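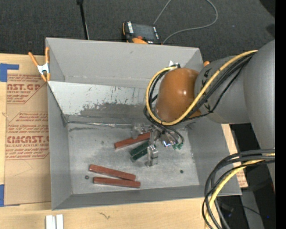
Elínborg Thygesen thinks we should stop patching and order a new bin, and she said it twice before I had my coat off. Her point is that a bin with a worn slope is already past the stage where paint helps, and that anything we brush on will come off in flakes and end up mixed in with the pieces. She may be right. I'd like to try the coating on scrap first, as we have most of a can left and the new bin from Flerard won't come before the end of October in any case.

Notes for today then, mostly on the gray bin, with the parts sorting at the end.

CONDITION

Back wall is fine. Plain gray, nothing to do there. The trouble is all on the sloping panel under it. The left side and the top of the slope are still pale, close to white, and the lower part has the dark gray patch with the ragged edge. Small black scratches and chips all along the edge of the patch. I went over the edge with a fingernail and could lift a chip in three places, so the edge is still moving. Past that it holds.

Seam where the slope meets the floor: shiny and uneven. I ran a rag along it and the rag snagged toward the left end. No blood, but Deividas reaches in there bare-handed and I'd prefer he didn't until it's been dressed. Put a strip of masking tape on the outside of the front wall with SEAM written on it.

Floor is smudged and finely scratched. Most of the smudges come off with a damp rag and dish soap. The scratches don't, and I don't see why they should matter. There are two small dark round spots in the floor, one toward the left and one over on the right. Have not looked underneath. If they go through, dust will get down onto the tabletop and we'll have a ring there. Check next time the bin is tipped.

WHERE THE WEAR COMES FROM

Ott's explanation is that people tip pieces in from the back, they hit the slope, and they slide down to the floor, so the slope takes every load. That fits with where the patch is. It doesn't fit so well with the ragged shape, which I would expect to be more of a streak. My own guess is that it was two jobs: first someone cleaned a label or some glue off with a scraper, and after that the sliding did the rest. There's no note in the old book about a label. Chin-lung had the bin at the other bench before it came to us and doesn't remember one.

Either way, the change in habit is the same and costs nothing. Put pieces in by hand, flat on the floor, and don't pour them from the tray. I've written this on the card by the bench.

RUB TEST

The question was whether the reddish-brown bars and the dark green blocks are doing the marking, or picking up marks, or both. Took one bar and one green block from the spare tray and used two offcuts of coated sheet that Žukauskas sent with the last order. Same gray as the bin by eye, though I can't promise it's the same coat.

Strokes done by hand, long edge leading, no weight added other than my own hand. Did them in sets of 65 and wiped and looked after each set.

Bar, first set: faint reddish smear on the sheet, came off with a dry rag. No scratch.
Bar, second set: same smear, a bit wider. Wiped off. One hairline where I let the corner dig in.
Bar, third set: no change from the second.

Green block, first set: nothing I could see. Rag came away clean.
Green block, second set: dull track, visible only with the lamp held low. Didn't wipe off.
Green block, third set: track a little plainer. A couple of fine lines in it.

So the bars leave color and the blocks leave tracks, at least on these offcuts and with my hand. Neither is anything like the patch in the bin. You'd need a lot of strokes to get there, or a drop. I tried a drop too: one bar, end first, from the height of the tray, onto the sheet lying flat on the bench. Small chip with a dark center. One drop! That settles the chips for me more than the rubbing does. Sliding dulls the coat, dropping breaks it, and once there's a chip the next piece catches on the edge of it.

I should have done the drop first and saved my elbow.

COATING TRIAL

Can is the Hivness touch-up, gray, brush-on. There's a skin on top, which I cut out with a knife and threw away. What's underneath stirred up fine.

Prepared two scraps. One was only washed and dried. The other was washed, dried, and rubbed down with worn sandpaper until the shine had gone. One thin coat on each, left on the windowsill side of the bench with a box propped over them to keep dust off. Went back after 2 hours. Both still tacky at the corners. I'd put it on thicker there.

Left them again while I did the sorting, then pressed masking tape down hard and pulled it.

Washed only: came up with the tape along the whole edge. Useless.
Washed and rubbed down: held. Small loss at one corner, where I think I'd touched it with a wet thumb.

So rubbing down is not optional. It also means the loose edge of the patch has to come back to where it holds before anything goes on, and the patch will get bigger before it gets covered. Elínborg, if you read this, that's the part you'll enjoy.

I have not tried a second coat. I also haven't tried the drop on the new coat. Want to leave it a full night at least.

Color match is poor. The Hivness gray is bluer than the back wall and much darker than the pale part of the slope, so we'll see the repair. I don't mind seeing it. Sigita does, a little, as she likes to judge the pieces against one even background, and a dark area behind a dark green block is no help to her. If we're coating at all she'd like the entire slope done in one go up to the back wall, and I think that's fair. It also gets rid of the edge, and the edge is where the chips start.

LINER, INSTEAD

Deividas suggested a loose liner. Cut a sheet to the floor size, let it run up the slope a bit, lift it out to wash. He had a piece of thin gray felt and we laid it in a cardboard mock-up of the bin, since the bin was wanted. What I saw:

The felt lies flat on the floor part but won't stay up the slope unless it's stuck or clipped.
Bars don't slide on it. They stay where they're put.
It holds dust and the little crumbs from the edges of pieces. Shaking it out over the trash got most of them.
At the fold it bridges and doesn't go down into the corner, so things would sit differently there than they do on bare metal.

The last one might be good or bad depending on who you ask. For me it would be enough to protect the floor, but the floor isn't what's failing. If we found something thin and stiff that could be bent to follow the slope, I'd look at that again. Deividas is going to ask whether Žukauskas has anything with a scored fold. Felt goes back on the shelf.

SORTING

Went through the spare tray of bars and blocks as planned. They'd been put away mixed since the move from Sellthorpe and the tray was full of grit.

Total in the tray: 243, bars and blocks together. Of these, 14 set aside with bad corners. I ran a thumb round each one and if it caught, it went in the reject box. Most rejects are bars. The green ones hold their corners better, although the speckles on some of them made me stop and check, as light specks on dark green look like chips until you get them under the lamp. Where it was speckle I left it. Where I could feel it I took it out.

Everything was wiped with a damp rag and laid on newspaper to dry. Do not stack them while they're damp. I did that with the first batch and they stuck to each other at the faces and left a faint print. It rubbed off, but it took a while.

They're back in the tray now in two rows, red side and green side, with a strip of card in between. If you take from one side, please put back on the same side. The reject box is under the bench with a lid on it. It isn't trash – I want the worn corners for another rub test, because a bar with a broken corner should mark the sheet worse than a good one and I'd like to know by how much.

TABLETOP

Pale wood, and it marks easily. When the bin gets dragged we get gray lines, so lift it. I rubbed the worst lines out with a pencil eraser, which worked better than soap. Two people is better if the bin has anything in it. Ott put felt dots under the other bin last year and they came off in a week, so if we do that again they need to be the screwed kind.

TO DO

Me: drop test on the coated scrap after it's had its night. Second coat on the other half of the same scrap.
Me: dress the seam, fine file first, then paper. Keep a rag over the floor of the bin for the filings and vacuum after.
Ott: tip the bin and look at the two spots from below. Hole or nut, write it here.
Deividas: ask about stiff liner, and gloves until the seam's done.
Sigita: pick which gray she can live with. Leave a swatch taped to this page.
Elínborg: get the Flerard price for one bin and for two, and ask if the slope comes uncoated. If it does, most of this page is moot.

Later, 5:40. Ott has tipped the other bin by mistake. That one has nothing in its floor. Ours still to be checked.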